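Minutes of the project meeting, Netulon working group on hand-held collection
Date: 2020-12-25
Present: the collection group, the training group, the hardware group. The Windov partners joined by telephone for items 1 to 4 and left after that.
Apologies: one member of the training group.

1. Minutes of the last meeting

The minutes were accepted with one correction. Under item 5, the sentence "the tool is calibrated each week" must read "the tool is calibrated at the start of each home visit". The action on spare cables is closed. The action on the written guide for collectors stays open and is taken up under item 6.

2. State of the collection

The collection group reported that 509 demonstrations are now stored on the Ebihara server. All of them were recorded with the hand-held gripper in private homes, and all belong to the soft-goods part of the plan: picking up clothes from a bed, moving them to another place, opening a bag, pulling a cover straight.

Of these, 116 were recorded after the change of protocol in September. The group reminded the meeting what was changed. Before September the collector could start from any position. Now the collector stands still at the start, opens the fingers fully, closes them fully, and only then walks to the object. The opening and closing gives the training group a clear mark in the signal, and it is used to line up the finger width with the video.

The Windov partners asked if the older demonstrations can still be used. The training group answered that they can, but the alignment must be done by hand, and it takes much longer. It was agreed that the older ones are kept and are given a separate label. They will not be mixed with the new ones before the comparison in item 3 is finished.

3. Result of the comparison on starting positions

The training group presented the first result. Two policies were trained, with the same network and the same number of demonstrations. The first used only demonstrations with the fixed start. The second used only demonstrations with the free start, aligned by hand. Each policy was then tried 80 times on the arm in the Netulon laboratory, with a bed and a mixed heap of clothes.

The policy with the fixed start was clearly better at the first grasp. It closed the fingers at the right moment more often, and it failed less by closing in the air above the cloth. For the second part of the task, carrying the garment and letting it go, the group could see no difference between the two.

There was a long discussion about the meaning of this. One view was that the fixed start itself helps, as the policy always sees the same kind of beginning. Another view was that the better alignment is the true cause, and that the free start would do equally well if the alignment were good. The hardware group supported the second view. They pointed out that an error of only a few frames is enough to move the closing of the fingers from the cloth to the air.

The training group agreed that the present result cannot separate the two explanations. A third policy is needed, trained on the fixed-start demonstrations but with the opening and closing mark removed and the alignment done by hand. If this third policy falls back to the level of the second, the alignment is the cause. The meeting decided that this will be done before anything is written for the workshop.

Decision: no claim about the starting position is made outside the group until the third policy has been tested.

4. View of the camera and what the policy looks at

The training group explained how the view on the tool is used. A large part of each picture is taken by the tool, and only the remaining part shows the room. The question was whether the tool should be masked out before training, as the Gomo software does by default.

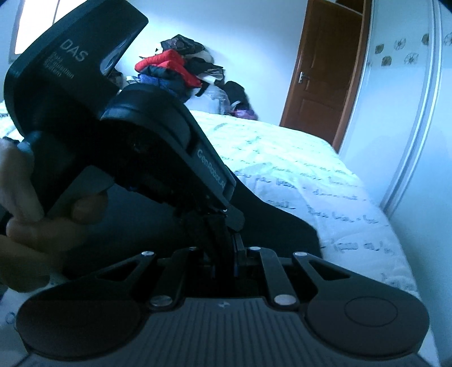 Fig. 1. Hand-held gripper in a bedroom, with the heap of clothes at the far end of the bed.

Arguments for the mask: the hand of the collector comes into the view at the side of the handle, and on the arm in the laboratory there is no hand. The policy may learn something from the hand that is not available later. The letters on the handle are also a strong pattern which has nothing to do with the task.

Arguments against the mask: the two finger pads must stay visible, as their position in relation to the cloth is the most useful thing in the picture. The mask of the Gomo software is a simple rectangle and removes the pads together with the handle. Some members were also worried that a mask hides the small shadows between pad and cloth just before the contact.

The Windov partners proposed a mask with a free shape, which covers the handle and the hand but leaves the linkages and the pads open. The hardware group said that this is possible, as the mechanism stays in the same place in relation to the camera and only the opening of the fingers changes. The hand is more difficult. Collectors do not all hold the tool in the same way, and the mask must be wide enough for all of them without covering too much of the room.

A further question was the background. The training group finds that bedrooms are good material, but that light from a window changes the exposure when the tool turns towards it. In a part of the demonstrations the cloth becomes dark for a short moment during such a turn. It was asked if the exposure should be locked. The hardware group prefers not to lock it, as some rooms have one bright side and one dark side, and a locked value would be wrong for one of them. The training group will look first at whether the dark moments fall in the part of the task where they matter.

Decision: a free-shape mask is prepared and tested on the new demonstrations. The rectangle is not used any more. The exposure stays automatic for the time being.

The Windov partners left the meeting.

5. Heaps of clothes as a test case

The collection group asked for a clearer rule about what counts as one demonstration when the object is a heap. At present some collectors stop after one garment and others continue until the bed is free. This makes the lengths very unequal — the longest ones are several times longer than the short ones — and the training group has to cut them afterwards.

It was proposed that one demonstration is one garment, from the walk to the release. If two garments come up together, the demonstration is kept and gets the label "double". Several members thought that the doubles are valuable, because the arm will meet the same problem and should see what a person does then. In most cases the person lowers the hand, opens a little and lets the lower garment slide out.

Bags were discussed separately. Clear plastic bags are difficult for the present network, which often does not react to them at all. Dark bags are easier to find but are confused with dark clothes. The group agreed not to remove bags from the heaps. People have bags on their beds, and a test without them would be too kind to the method. Bags will however be labelled, so that failures with bags can be reported separately.

Decision: the one-garment rule is valid for all new demonstrations. The labels "double" and "bag" are added to the form.

6. Guide for collectors

A draft of the guide was sent round before the meeting. The following changes were asked for:

The part on privacy must come first, before the part on the tool. The collector asks the household which rooms may be recorded, and which things should be put away, before the tool is switched on.

The sentence on speed is too vague. "Move at a normal speed" is to be replaced by "move so slowly that you could stop at any moment". In the test with new collectors, the fast movements near the cloth gave the most blurred pictures.

The guide must say how the handle is held. The hardware group will write this part together with the work on the mask, so that both fit.

The drawing of the fingers shows an older version of the pads and must be replaced.

The guide should stay short. One member noted that the draft is already longer than the version it replaces, and that new collectors read only the first page. The collection group will try to bring the essential steps onto one page and move the rest to an annex.

7. Hardware

The hardware group reported that the pins of the linkages show some play on the oldest tool after long use. The play has no visible effect in the pictures, but the measured finger width drifts during a session. The pins of this tool will be exchanged. Until then it is used only for the training of new collectors, and its recordings are not stored with the others.

A second request was for a softer surface on the pads. The training group asked to wait with this. A new surface would change the way the cloth is held, and then the comparison in item 3 would have to be repeated from the beginning. The request is moved to the next phase.

8. Next round of collection

The next round is planned with 35 households. The collection group would like to have more rooms with patterned bed covers, as nearly all the laboratory trials were done on a plain one. The training group supports this. They suspect that a cover with writing or strong figures on it makes the edge of a garment harder to find, but so far this is only an impression from watching the failures.

9. Any other business

The storage on the Ebihara server must be extended before the next round starts. The collection group will send the request.

The name of the folder for the separated older demonstrations was discussed and left to the training group.

Actions

Training group: train and test the third policy (item 3); check the dark moments against the phases of the task (item 4); label the older demonstrations (item 2).
Hardware group: prepare the free-shape mask (item 4); write the part on holding the handle (item 6); exchange the pins on the oldest tool (item 7).
Collection group: update the form with the new labels (item 5); shorten the guide (item 6); request more storage (item 9).
Windov partners: send their notes on the shape of the mask (item 4).

The next meeting will be called when the result of the third policy is available.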